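Sorting Blocks by Color and by Shape
Project report, 11/15/25
Aleksandra Pietrzak and Ademir Fontes

We wanted to know which rule people pick first when they are handed a mixed set of blocks and told only to "sort these." We tested 19 students from the Hallau building. Each one did two rounds, with the blocks spread out again before the second.

The first trials were done on a bare desk. The blocks slid when someone bumped it, so Ettore Benedetti lent us a maple board. The set has plain solids — a cube, a cylinder, a triangular prism — and fancier shapes such as a star and a heart. Some shapes stand well and some need care.

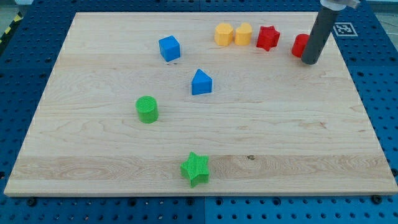

Figure 1. Colored plastic blocks on the maple board.

Color won the first round by a wide margin. In the second round we asked for a different rule, and most people went to shape. The blue pair was easy to split, a cube and a prism. The star and the heart caused arguments. Teresa Kaczmarczyk put them together as "pictures" and kept the solids apart, and two others did the same.

Times were taken by phone and are not very exact. The slowest round took 270 seconds, mostly talking. Next time we would use one timer and write the instructions on a card.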